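Test bins, tote rates and the returns line at Jirville

08/12/2023

The returns hall at Jirville handles mixed consumer goods for mail-order sellers. Parcels come back, are opened, and the contents are sorted into totes for restocking, repair or disposal. Until June every item was moved by hand. Two of the seven sorting stations now have a robot arm supplied by Falent, running picking software from Juhász. We spoke with the hall's operations lead, who asked to be identified by job title only, and later with a sorter who has worked at the site for nine years.

The operations lead began with the numbers. A manual station clears 2,710 items over a full day of two shifts. A robot station currently clears 1,334. "People see that and ask why we bother," the lead said. "The comparison leaves out the hours. The arm runs through breaks and shift change, and it takes the bin-to-bin transfers, which were the job with the most shoulder complaints. We never planned it against the whole station."

Bin-to-bin transfer means taking loose goods out of one tote and placing them in another. The items have no common shape. A cup, a boxed accessory and a toy ball may sit in the same tote, and the arm has to find a grip on each. According to the lead, boxes with flat sides are easy. Thin round items that lie against a wall are harder, and clear plastic is the worst of all.

"The vision system wants an edge," the lead said. "Give it a see-through cup on its side in a gray tote and the edge is partly the tote. It will sometimes reach for the reflection."

Before new item types go to the hall, they are tried on a bench in a side room. The bench has two totes clamped end to end, so that the distance between them stays fixed from one run to the next. The lead considers the clamps the most useful purchase of the project. During the first weeks the totes stood loose on the table and crept a little every time the fingers touched a wall. Position errors were blamed on calibration, and the arm was recalibrated 15 times before somebody marked the tote's outline on the table and saw that it had moved.

The totes themselves are old stock from the floor, and this was a deliberate choice. "Falent sent us clean ones for acceptance testing. Results were very good. Then we put the arm in the hall, where every tote has been dragged over concrete, and the rate dropped. Scuffs show up pale. A pale patch can look like a label or a sheet of paper to the software. So now we test on worn totes only."

The sorter moved to the bench in July after a two-week course run by Fulow, the training contractor. The work consists of loading the source tote, starting a run, logging each pick as clean, dropped or missed, and resetting. The sorter's first remark was that the pay grade had taken three months to catch up with the duties.

"They changed the job first and the paperwork after," the sorter said. "I was writing fault reports on a sorter's rate. It got fixed, with back pay, but I had to ask more than once."

On the work itself the sorter was more positive, with reservations. "My hands are better. I used to wake up with them stiff. What I don't like is the standing still. On the line you are moving all day and you talk to the person across from you. On the bench I watch an arm think about a ball." The sorter has asked for a rotation of two days on the bench and three on the line. The operations lead confirmed that the request is being considered and that a trial rotation will start after the holiday peak.

Asked what the engineers had got wrong, the sorter named item placement. The test plan from Juhász called for goods to be spread evenly over the tote. "Returns don't land like that. You tip a parcel and everything slides to one end. I started loading them the way they come, bunched up on one side, with things leaning on the wall. The drop count went up, and there was some discussion about whether I was doing it right." The plan has since been revised. Bunched loading is now the default, and evenly spread loading is used only as a baseline.

No jobs have been cut at the hall so far. The operations lead would not rule it out. "I can tell you the headcount for next year is the same as this year - I have signed it. I can't sign the year after." Four agency positions were not renewed in the fall, which the lead attributed to lower parcel volume. The sorter was less certain. "Maybe it was volume. The agency people worked transfers, and transfers is what the arm does."

Both agreed on one point of procedure. When an item is dropped outside the tote, the arm stops and a person picks it up. Falent had offered an automatic recovery routine, in which the arm searches the table surface and tries again. It was switched off after two days at the sorters' request. A stopped arm can be approached by the normal steps: stop button, key out, guard open. An arm that is searching may move in any direction, and the sorters did not want to guess which.

The next item group to go through the bench is small electrical goods with loose cords. The lead expects a poor first week. The sorter, who has already been collecting cords from the disposal totes to practice with, expects a poor first month.
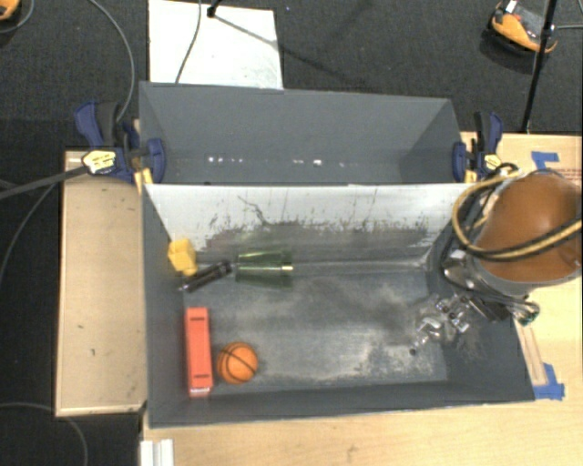
Mixed goods in a worn tote on the test bench, with the arm at right.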